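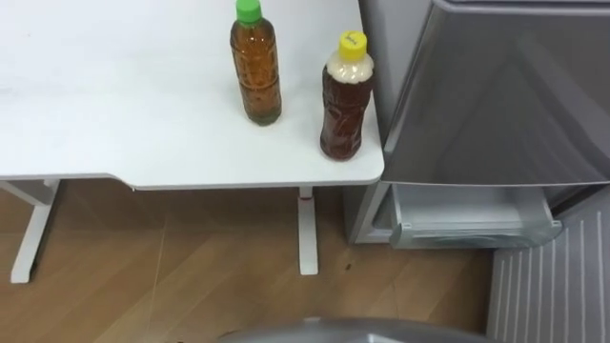 ## 3.2 Sample and Fund Classification

The sample was drawn from the Vorberg register of open-end mutual funds and contains 1,401 share classes. Funds with less than five years of monthly returns were removed before matching. Where a fund offered several share classes, the oldest was kept and the others were dropped, so that each portfolio entered the tests once.

Sector labels follow the Ellier scheme. Funds that changed label during the sample period were assigned to the sector held in December of the prior year. A total of 200 funds carried labels that conflicted with their stated holdings. These were reviewed by two readers working separately, and remaining differences were settled under the Cemo rules.

Figure 2. Desk with bottles at its right corner.

Expense ratios were taken from annual reports and are stated before fee waivers. Returns are net of expenses and exclude sales loads. Following Tsuchiya, funds that closed or merged were retained up to their last full month of trading. Results without these funds are given in the appendix.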